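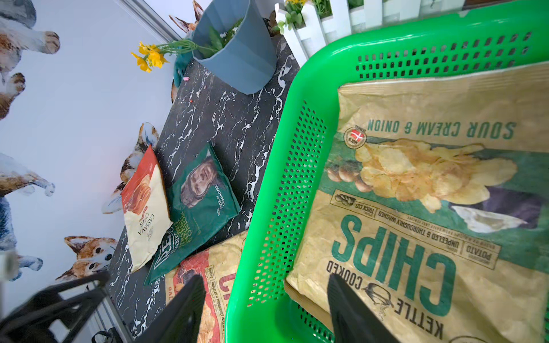 Havadero adopts written rules for two-arm handling of bagged goods

Havadero has put into force a code of practice for benchtop cells in which two robot arms share one work area and pack soft goods into open baskets. The document, known internally as the Montes rules after the site where it was drafted, takes effect in September at all of the firm's test benches. It replaces a set of local instructions that differed from bench to bench.

The code covers table-mounted arms with two-finger grippers, working on filled bags, pouches and similar flexible packs. Hard cartons, glass and anything above the rated payload of a single arm stay under the existing handling instruction.

Shared space

The main change concerns the volume above the basket. Under the old instructions, both arms could enter it at any time provided the motion planner reported no conflict. The new text defines a shared zone that extends 500 mm upwards from the tabletop. Only one arm may descend within it at a time. The second arm may hold position inside the zone if its gripper is stationary, and it must yield if the first arm reports a failed grasp.

Clearance between moving wrists is measured from the outermost fitted part, including camera housings and brackets.

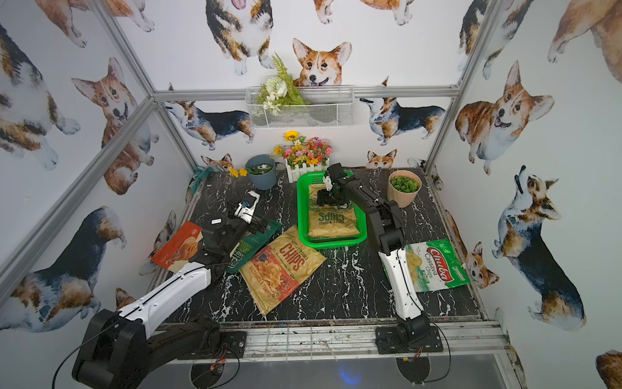
Cell operators at Montes had asked for a simpler limit based on the gripper alone. The drafting group rejected this on the grounds that wrist fittings vary between cells, and a limit taken from the bare gripper would have to be recalculated whenever a bracket was changed. Each cell must now carry a data sheet giving the fitted outline of both arms. The sheet is to be reissued after any change of hardware.

Cables receive a separate clause. Any cable leaving an arm near its base must have enough slack for the full range of the first joint, and no loop may enter the shared zone in any permitted pose. The check is made by hand at reduced speed before the first run of a shift, and the result is entered in the cell log.

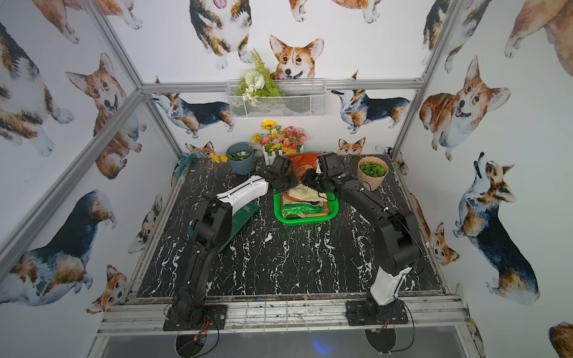
Placement order is dealt with in section 6. Bags may be stacked in the basket, but a bag that stands higher than the rim must be treated as an obstacle until its position has been confirmed again. The clause applies to loads in which several packages lie in a pile, as in the green basket between the two grippers, where one wrapper shows through the perforated side and a cream-coloured bag is on top. The target position for each further bag is to be taken from a fresh reading of the pile. Stored heights from an earlier placement are not accepted.

Grip force is set by pack type. Filled bags are to be held with the lowest force that passes a lift test of 3 seconds, and the value recorded against the product code. An arm may press on a bag already in the basket only with its force limit active. Pulling a trapped bag from beneath another is prohibited in automatic mode.

Printed packs used for trials must be kept in their normal retail form. The code allows them to be placed face up, face down or inverted, and asks that the starting orientation be varied between runs. Decorative or household items near the work area are permitted if they are listed in the cell layout and kept outside both arms' planned paths.

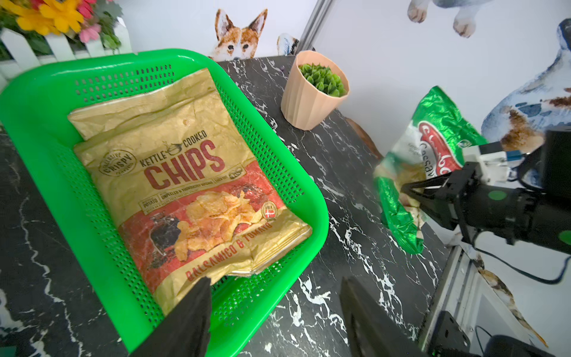
One arm holding a cassava chip bag beside the basket.

Trial results

The rules were tested at Montes and at the smaller Buston bench over 2840 placements. Havadero has not published a breakdown by pack type. It states that the single-descent rule lengthened the cycle, and that the increase was accepted for bench work. Production lines are outside the scope.

Rarnia, which supplies the firm's cell control software, will add the shared-zone check to its next release. Until then the limit is to be set manually in each cell's configuration and verified every Saturday during the maintenance stop.

Cells that do not meet the cable clause may continue in single-arm mode.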